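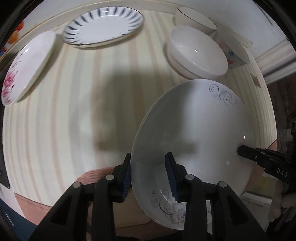 1/ Celden, worldbuilding notes, part two: the moon Semus. Posted Nov 1, 2022.

2/ Semus is tidally locked to Celden, a gas giant with 13 named moons. Mean radius 3,455 km. Surface gravity is low, but enough to hold a thin nitrogen atmosphere.

3/ Sernovton is the only permanent settlement. It sits in a rift 40 km long on the far side, where the rock blocks most of the radiation - the near side gets no such cover.

4/ Population is about 410. Most work the ice pits or the relay. Air is cracked from pit ice and stored in the old lander tanks.

5/ The supply ship Khamphan calls twice per local year. If it misses a window, the town goes to two-thirds rations until the next one.

6/ Correction to part one: the relay was built before the town. I had the order reversed. The timeline is fixed in the main document.

7/ Still open: who owns the ice rights. Part three covers the charter.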